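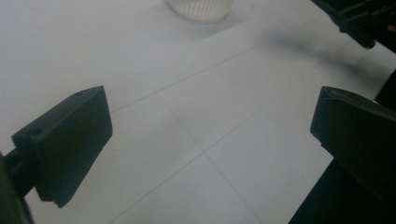 Veka 미니 다닝룸 사용기: 양말 뒤꿈치에서 시작해 온 집안 옷으로

2021년 9월 11일

구멍 난 양말을 버리지 못하는 사람이라면 다닝룸이라는 물건을 한 번쯤 보셨을 거예요. 손바닥에 올라가는 작은 직기인데, 구멍 위에 세로실을 걸고 가로실을 오가게 해서 천 조각을 그 자리에서 짜 넣는 도구입니다. 저는 지난 2월에 Veka 제품을 샀고, 그 뒤로 양말이고 스웨터고 아이 내복 무릎이고 가리지 않고 짜 넣고 있어요. 너무 재미있어서 구멍이 안 난 옷까지 들춰 보는 지경입니다!

원래는 나무 버섯(다닝 머시룸)에 바늘 하나로 버텼어요. 그 방법도 좋아하지만 세로실을 하나씩 건너며 위아래를 세다 보면 눈이 금방 피곤해지고, 중간에 한 올을 잘못 뜨면 두 줄 뒤에야 알아차리게 됩니다. 다닝룸은 갈고리가 세로실을 번갈아 들어 올려 주니까 바늘이 그 사이로 쑥 지나가요. 처음 그 느낌을 알았을 때 혼자 식탁에서 소리를 냈습니다.

구성품

제가 산 것은 갈고리 18개짜리입니다. 본체, 밑판으로 쓰는 둥근 너도밤나무 원판, 고무줄 5개, 끝이 뭉툭한 긴 바늘이 들어 있었어요. 설명서는 얇은 종이 한 장인데 그림이 작고 글이 빽빽합니다. 저는 그걸 세 번 읽고도 고무줄을 거꾸로 걸었고요, 뒷면 그림을 보고서야 원판의 홈이 고무줄 자리라는 걸 알았네요.

원판 마감은 아주 좋습니다. 모서리를 둥글게 굴려 놓아서 얇은 캐시미어를 씌워도 올이 걸리지 않아요. 갈고리도 끝이 매끈한 편인데, 제 것은 맨 오른쪽 하나가 약간 뻑뻑했습니다. 며칠 쓰니 다른 갈고리와 비슷하게 돌아가서 교환은 안 했어요.

처음 짜 보기

첫 연습은 꼭 안 입는 티셔츠로 하세요. 양말은 둥글고 늘어나서 첫 상대로는 까다롭습니다. 순서는 이렇습니다.

원판을 천 안쪽에 넣고 구멍이 한가운데 오도록 맞춘다.
본체를 천 위에 대고 고무줄로 두 번 감아 고정한다.
구멍 아래쪽 성한 천에 한 땀을 뜨고, 실을 갈고리에 건 다음 다시 내려온다.
원하는 폭이 될 때까지 되풀이한다.
갈고리를 손가락으로 밀어 방향을 바꾸고 가로실을 넣는다. 끝에서 성한 천을 한 땀 뜨고, 다시 갈고리를 민다.
바늘 옆면으로 실을 아래쪽으로 꼭꼭 눌러 모은다.

세로실은 살짝 여유가 있어야 합니다. 당겨 놓으면 짤 때는 예쁜데 본체에서 빼는 순간 천이 오그라들어요. 저는 첫 작품이 만두처럼 되었습니다. 그래도 버리지 않고 서랍 안에 붙여 두었는데, 지금 보면 꽤 귀엽습니다.

윗단을 갈고리에서 뺄 때는 천천히 하세요. 고리 모양으로 남은 세로실을 바늘로 하나씩 성한 천에 꿰매 주면 끝입니다. 이 마지막 단계가 제일 손이 많이 가고, 설명서에는 한 줄밖에 안 나와 있어요.

실 고르기

굵기는 원래 천보다 조금 가는 쪽이 좋았습니다. 양말에는 나일론이 섞인 울 실, 청바지에는 면 자수실을 여섯 올 그대로, 티셔츠에는 같은 자수실을 세 올로 나눠 씁니다. 모헤어는 말리고 싶어요. 갈고리에 털이 엉켜서 절반쯤 짜고 나면 갈고리가 돌아가질 않습니다.

색은 마음껏 쓰세요! 세로실을 겨자색, 가로실을 남색으로 하면 작은 체크가 나오고, 가로실만 몇 줄마다 바꾸면 줄무늬가 됩니다. 같은 뜨개 모임의 Songül Ateş 님은 회색 양말에 분홍과 초록을 번갈아 넣으셨는데, 저는 그걸 보고 그날 밤 바로 분홍 실을 주문했어요.

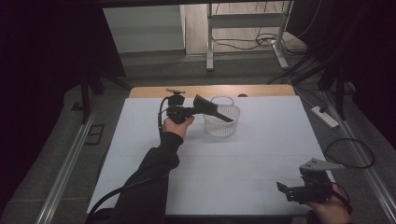

자투리 실은 다닝을 하다 보면 정말 빨리 쌓입니다. 한 군데 메우는 데 드는 실이 워낙 짧으니 예전 같으면 버렸을 꼬리실까지 다 모으게 되거든요. 상자에 넣어 두면 무슨 색이 있는지 잊어버려서 저는 뚜껑 있는 통을 다 치웠습니다. 사진에 나온 것처럼 작고 둥근 흰색 바구니에 가는 손잡이가 아치 모양으로 달린 것이 이 용도에 딱 좋아요. 옆면이 촘촘한 그물이라 안에 담은 실 색이 은근히 비치고, 손잡이를 잡고 소파로 들고 가면 그만입니다. 다만 구멍으로 바늘이 빠져나올 수 있으니 바늘은 따로 자석 통에 넣으세요.

작업하는 자리도 조금 신경 쓰면 좋습니다. 밝은 색 바탕에서는 짙은 실이 잘 보이고, 흰 실은 반대로 어두운 천을 깔아야 눈이 편해요. 저는 흰 양말을 고칠 때 남색 행주를 무릎에 폅니다.

다른 제품과 비교하면

Bondside에서 나온 플라스틱 다닝룸도 빌려서 써 봤습니다. 가볍고 값이 싸서 여행 가방에 넣기에는 그쪽이 낫겠더라고요. 하지만 원판이 얇아서 두꺼운 스웨터를 씌우면 고무줄이 자꾸 튕겨 나갑니다. Nullside 제품은 갈고리 간격이 더 넓어서 굵은 털실에 어울려요. 아란 스웨터 팔꿈치를 이걸로 메운 Mackenzie Perron 님의 작품을 만져 봤는데 폭신하고 튼튼했습니다. 양말이 주된 목적이면 Veka, 겨울 니트가 많으면 Nullside를 고르시면 될 것 같아요.

세탁 후에는 어떤가

제일 많이 받은 질문입니다. 제가 고친 양말은 세탁망에 넣어 찬물로 돌리고 있고, 뒤꿈치를 메운 부분은 아직 멀쩡합니다. 오히려 울 실은 몇 번 빨고 나니 서로 엉겨 붙어서 더 단단해졌어요. 문제가 생긴 건 메운 자리가 아니라 그 바로 옆 얇아진 천이었습니다. 그래서 요즘은 구멍보다 사방으로 손가락 한 마디씩 넓게 잡고 시작합니다. 실이 더 들고 시간도 더 걸리지만 같은 양말을 두 번 고치는 것보다는 훨씬 낫네요.

면 티셔츠는 반대로 메운 부분이 원단보다 뻣뻣한 느낌이 남습니다. 몸에 붙는 옷이면 실을 두 올까지 줄여 보세요.

아쉬운 점

고무줄이 약합니다. 5개 가운데 두 개가 여름을 못 넘기고 끊어졌어요. 머리끈으로 대신할 수 있으니 큰일은 아니지만, 값을 생각하면 좀 더 튼튼한 걸 넣어 주면 좋겠습니다. 그리고 보관 주머니가 없습니다. 갈고리가 노출되어 있어서 실 사이에 그냥 던져 두면 온갖 실을 다 물고 나와요. 저는 안 쓰는 안경집에 넣습니다. 원판은 안경집에 안 들어가서 따로 굴러다니고요.

갈고리가 걸리는 본체 윗부분에 눈금이 있었으면 하는 생각도 합니다. 구멍 가운데를 맞출 때 매번 눈대중으로 하는데, 저는 결국 연필로 작은 점을 찍어 두었습니다.

별점은 5점 만점에 4점입니다. 고무줄과 주머니에서 1점을 뺐지만 손이 제일 자주 가는 도구예요. 다음 글에서는 Firdevs Toprak 님께 배운 대각선 무늬 짜기를 올릴게요. 청바지 무릎에 해 보는 중인데 아직 한쪽만 끝났습니다.

문의 및 수선 모임 안내: 블로그 방명록 | © 2021 글과 사진의 무단 전재를 금합니다 | 맨 위로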